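Chapter 4
Fixed Costs and Variable Costs

After you study this chapter, you should be able to:
explain the difference between a fixed cost and a variable cost
calculate the cost of one unit at different levels of output
find the break-even point of a small firm
explain why some costs do not fit well in either group

Key terms: fixed cost, variable cost, total cost, unit cost, contribution, break-even point, step cost

Opening case: The candles of Paloma Escobedo

Paloma Escobedo makes candles in the town of Pevbridge. She started in the kitchen of her apartment, and in the first year she sold only to her neighbors and at the winter market. In February she decided to rent a small workshop behind the old station. The rent is $500 a month. She signed the contract in the morning, and in the afternoon she sat down with a pencil to find out how many candles she must sell.

Her first answer was wrong. She added together the wax, the wick, the glass and the box, and she got $8 for each candle. She sells a candle for $12. So she wrote in her notebook that she earns $4 on every candle, and this made her happy. Then she remembered the rent. If she sells ten candles in a month, the rent alone is $50 for each of them. If she sells 500 candles, it is only $1. The same candle, made with the same wax, has a very different cost in these two months.

The problem of Paloma is the subject of this chapter. Every firm has it, from a workshop with one person to a factory with thousands of workers. To solve it, we must first separate the costs into groups.

4.1 Costs that stay the same

A fixed cost is a cost that does not change when the output changes, at least within a certain period. Rent is the most common case. Insurance, the salary of a manager and the yearly fee for a software license belong here too. The owner must pay these costs also in a month when the firm produces nothing.

Students sometimes think that "fixed" means that the amount can never change. This is not correct. The landlord of Paloma can raise the rent next year. The rent is still a fixed cost, for the reason that it does not depend on the number of candles.

Equipment is a more difficult case. When a firm buys a machine, it pays a large sum one time, but it uses the machine for many years. Accountants divide the price over these years and call the yearly part depreciation. If each year carries an equal part, the depreciation is a fixed cost. The electricity which the machine uses while it works is mostly a variable cost. One machine can therefore appear in both groups – and a good cost table shows the two parts on separate lines.

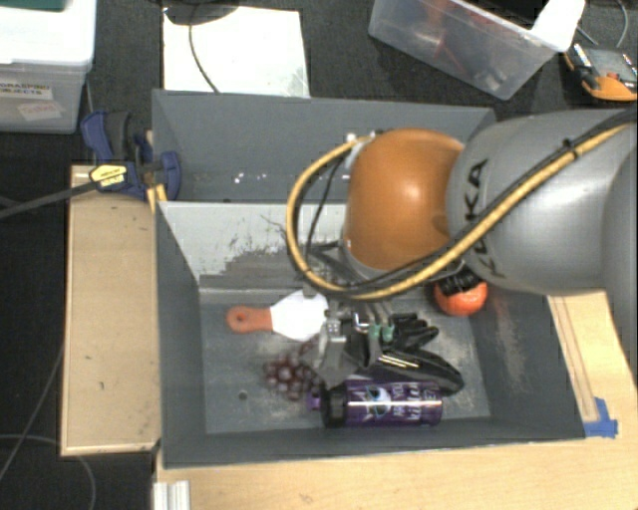 4.2 Costs that move with output

A variable cost is a cost that grows when the output grows and falls when the output falls. For Paloma these are the wax, the wick, the glass and the box. If she makes no candles, she uses none of them.

In the simplest model, the variable cost of each unit is always the same. We can then write:

Total cost = fixed cost + (variable cost per unit × number of units)

Suppose that the rent is the only fixed cost in the workshop. For 40 candles, the total cost is $500 + ($8 × 40), or $820. The unit cost is $820 divided by 40, or $20.50. This is much more than the price of $12, so in such a month Paloma loses money.

The difference between the price and the variable cost of one unit is called the contribution. In our case it is $4. Each candle contributes $4 to the payment of the rent. After 125 candles the rent is fully paid, and this number is the break-even point. We return to it in Section 4.4, where we also draw the graph.

Check your understanding

1. A bakery pays its driver a monthly salary and buys fuel for the van. Which of the two is a fixed cost? Explain your answer in two sentences.

2. Paloma finds a supplier, Vasseur, who sells the glass for $1 less per candle. Calculate the new contribution and the new break-even point.

3. The firm Grernby makes garden chairs. Its total cost last month was $2,824, and its fixed cost was $2,000. It made 40 chairs. Calculate the variable cost of one chair.

4. Think of a shop or a workshop near your home. Write down two of its fixed costs and two of its variable costs, and compare your list with the list of a classmate.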